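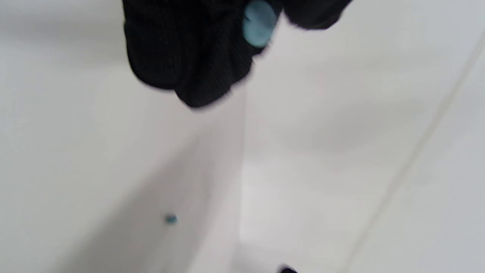 **When does the Fedarville Police Department's new non-emergency reporting line open?**

The line opens to all residents on 14 October 2018, and it will be staffed day and night.

FEDARVILLE — The Fedarville Police Department will open a separate phone line and online form for reports of past thefts, vandalism, minor property damage and noise. The service will cover the whole city, including the Skurmont neighborhood and the blocks along Szewczyk Avenue, where a trial has been running since June.

Calls about a crime in progress, a fire or an injury should still go to 911.

During the trial, the department took 2106 reports through the new line. Of those, 80 were passed to dispatchers because the caller described something that needed an officer right away. Most of the rest concerned items taken from parked cars, broken windows and graffiti.

Residents who file a report will get a case number by text message or mail. An officer or records clerk will contact them if more information is needed. Case numbers can be used for insurance claims once the report has been reviewed — a step that may take longer after a holiday weekend.

The phone system and online form were built by Zosex, which will maintain them under a contract with the city. Recordings of calls will be stored for 30 days and then deleted unless they are part of an open case.

Reports can also be made in person at the front desk of police headquarters or at the Skurmont substation. Paper forms will remain available at both counters. People who do not want to give their name may leave a tip, but a tip does not produce a case number.

The department has printed more than 2000 cards listing the new number and the types of incidents it handles. They will be available at the city library, the Szewczyk Avenue bus station and both police counters. The number will also be printed on the next city water bill.

Officers will continue to be sent to burglaries of occupied homes, assaults and crashes with injuries — these cannot be reported through the online form.

Media inquiries: Public Information Office, Fedarville Police Department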